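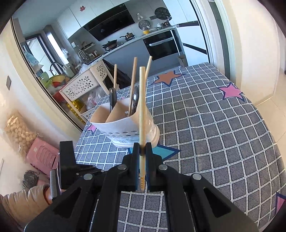
NYBERG, August 7, 2023 – I've now spent a good part of my summer putting chopsticks away, and I'm only a little bit embarrassed by how much I have to say about it.

Some background for anyone who missed the spring post. Our group at Jukex is gathering examples for a learning system that's supposed to handle the small, boring stuff in a kitchen: cutlery, cups, lids, the sponge. The system learns by studying people doing those jobs with a hand-held gripper, which has the same kind of two-jaw pinch as the arm it'll eventually run on. So you squeeze, the jaws close, and whatever you do with that chopstick goes into the pile. No arm needed on site! That's the whole reason we can do this in ordinary homes and skip the lab altogether.

The news is that the first kitchen set is finished. We closed it out with 1,595 recorded tries, and after a long and pretty grumpy weeding session we kept 1,492 of them. I'd have kept a few more. Krešimir Jurić, who did the weeding with me, would have kept a lot fewer, and we argued over one spoon for most of a lunch break. (He won. The spoon is out.)

Chopsticks turned out to be everybody's least favorite item, which is exactly why we asked for so many of them. A chopstick is thin, it's light, and it rolls in the jaws if you grab it a hair off center. The wooden ones with grooves carved near the tip are nicer to look at but they gave me fits, since I kept wanting to grip right where the grooves are. Then you've got to get the thing into a utensil holder that already has other chopsticks leaning every which way, plus a spoon, plus whatever has a dark handle and is hogging the next compartment over. You'd do it with your fingers without looking up from the phone. With a gripper you stop breathing for a second.

We asked people to leave their kitchens alone. That was Velimir Hodžić's rule and he stuck to it even when I whined. Pots stay on the stove, snack bags stay where they're leaning, the box on the floor stays on the floor. My first instinct was to clear everything and throw down a plain gray sheet, and the early practice recordings we made that way looked lovely and taught the system next to nothing about real tables. Put the same holder on a cloth with a grid and big brown, pink and blue stars all over it, and now there's something to chew on. Velimir has become weirdly fond of patterned tablecloths. He asked me last week whether I owned anything with fruit on it.

We ended up in 31 kitchens, most of them in Nyberg and a handful out in Asberg, where my aunt lives and where I was fed so much plum cake that I had to lie down between sessions. A session goes like this: you stand at the table, take one item, hold it up clear of the holder for a beat, put it in, let go, back off. Then you take it out again and start over with the holder turned or the item lying at some other angle. It's repetitive and kind of soothing. I listened to an entire radio serial about lighthouse keepers while doing forks.

A few things I learned, in case you're joining us for the next round:

Roll your sleeve up or wear a snug one. A big puffy cuff is cozy but it creeps down toward the handle, and I had to redo a bunch of mine.

Go slower than you think at the end. Everybody rushes the release. I rushed it for the first two days straight, and Krešimir made me watch my own recordings, which was humbling.

Don't fix a bad grab by using your other hand. Set it down, open up, try again. Those second attempts are gold for us, by the way. A person who misses the slot, backs up a bit and comes in from the other side is showing the system something it can't get from a perfect run, and I wish we'd asked for more of that from the beginning.

Label things while you still remember what they were. I have a note in my own handwriting that just says "long one, left," and I couldn't tell you what it means.

Does it work yet? Kind of! We ran a first training pass on the kept recordings, with the arm set up at a table in our own break room. It does fine with spoons. Chopsticks it gets in sometimes, and sometimes it lays one very gently across the top of the holder like it's serving a garnish. One went behind the radiator and is still there. Velimir thinks the trouble is in how the thing judges where the lower end is once the jaws are in the way, and I think we just need more tries with a crowded holder, so we're going to test both ideas and somebody is buying somebody lunch.

Next up is a set of 500 new recordings, all of them thin, awkward objects going into containers that are already pretty full. We're calling this batch Zusport, a name that came out of a typo in a meeting invite and that I've given up fighting. Recording starts in September, and I'd love to get into some kitchens that don't look like the ones we've already done. Tiny ones, ones with no counter, ones where the table is also the desk. If your utensil holder is odd in any way, I want to hear from you first.

You don't need any experience. The gripper takes maybe ten minutes to get used to and your hand will be a bit sore the first evening. We bring the gear, you bring the kitchen, and we'll be out of your way in an afternoon. Write to me through the Jukex contact page and put "chopsticks" in the subject line so I can find it.

Also, to the family in Asberg who lent us the good serving spoons: I have them, they're fine, and I'm driving them back to you on my next trip out.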